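Prutmont Table Swap: Frequently Asked Questions

Updated March 28, 2018

What is the swap?

Once a month, people in Prutmont bring household things they no longer want and go home with household things other people no longer want. We have been at it long enough to recognize certain fondue sets.

Do I have to bring something?

No. First-timers may come empty-handed. After that we'd like to see at least one item, and a single mug will do. Please don't bring more than 29 mugs, a limit named in honor of a member who knows who she is. 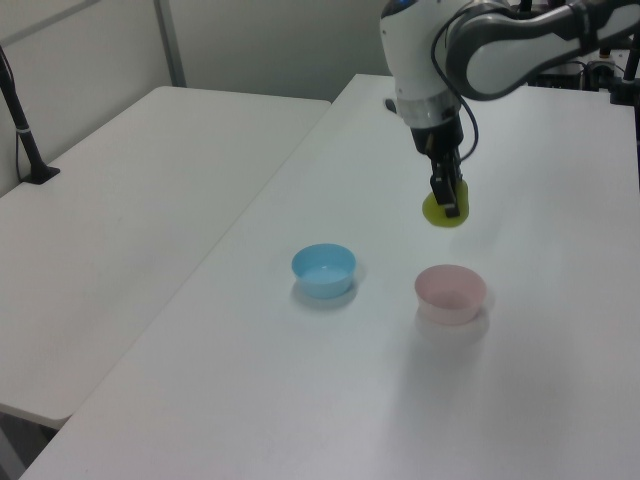

Photo: Radwa Metwally

What can I bring?

Dishes, small furniture, books, toys with all their pieces, lamps that light. Clothes go to the Dillwood swap across the river, which has racks and mirrors and, we're told, better cookies.

What can't I bring?

Mattresses, car seats, paint, open food, and anything you describe as "just needs a little glue." Bring it after the glue.

How do the tokens work?

You get one token per item at the door, up to 200 in a lifetime. Small things cost one token and furniture costs 3. Tokens have no cash value, though this hasn't stopped people from haggling.

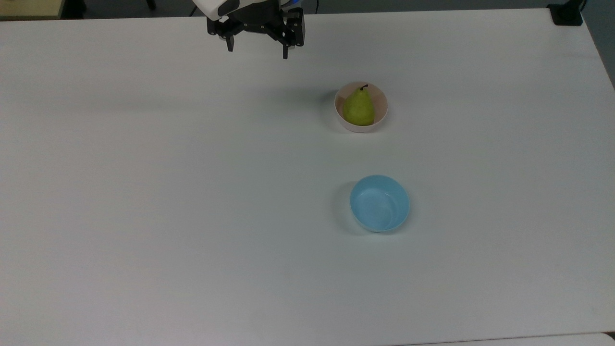
If you lose your tokens, talk to Itzel Zepeda at the front desk. She keeps the ledger and has heard the story about the washing machine. She may believe you anyway.

Can I put something on hold?

Only while you walk to your car and back. If your car is in Devska, that's a long walk and we wish you luck.

I gave something away by mistake. Can I get it back?

Write to Torquil Strachan within the month and he'll post a notice on the board. Two casserole dishes and a wedding album have come home this way. The album was claimed by the bride. The groom wrote in separately.

Are dealers allowed?

Yes, after the first hour. Before that, the good lamps are for people who plan to sit under them.

What happens to the leftovers?

Most go to the thrift store on Tanasarn Street. The rest comes back next month, including the fondue sets.

Why is there no swap in January?

We tried it once. Everybody brought scented candles.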